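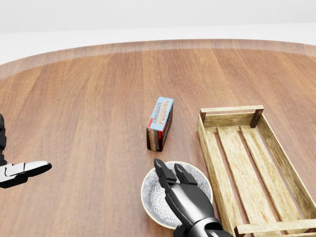 Farah Tjoa asked me last night why her shea butter went grainy when it had been smooth as anything all winter, and whether she ought to throw it out. Please don't, Farah! It's still perfectly good butter, and I've got enough to say on this for a few posts, so bear with me.

1/ Shea is a mix of fats that set at different temperatures. If it softens on a warm shelf in March and then cools down slowly, the harder fats clump together first and you get those little beads. They melt on your skin anyway (I use mine grainy half the time).

2/ To smooth it out, melt the whole tub gently over warm water. I do 500 g at a time, the unrefined one from Brerkine, batch 1676 at the moment, and a lovely nutty one it is too. Stir until it's completely clear, and then give it a few more minutes.

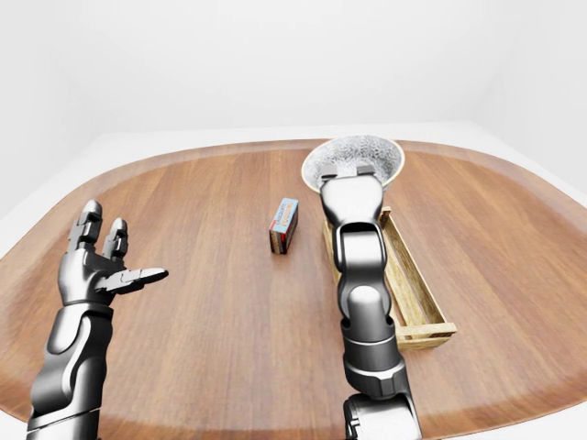

3/ Now cool it fast. Pour it into small jars and put them straight in the fridge, lids off until they've set. Damir Petkov swears by the freezer, and I've tried it, and it works, but my tops cracked.

4/ Keep the jars somewhere cool and dark with a clean dry spoon for scooping. Mine are usually nice for 9 months or so, if they last that long, which they don't with my sister visiting.

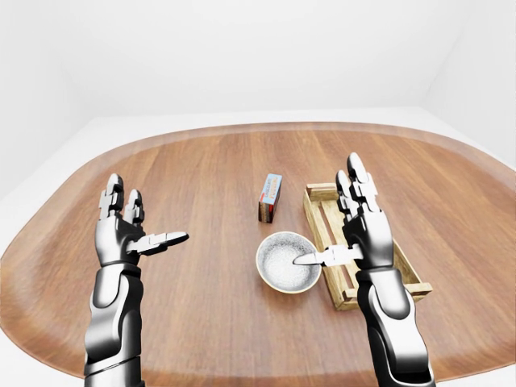
5/ If it smells like old crayons or stale nuts, that's rancid, and melting won't bring it back. Grainy is only texture. Mango butter next time, I think!

14 replies · 38 shares

We use cookies to improve your experience. Accept | Manage settings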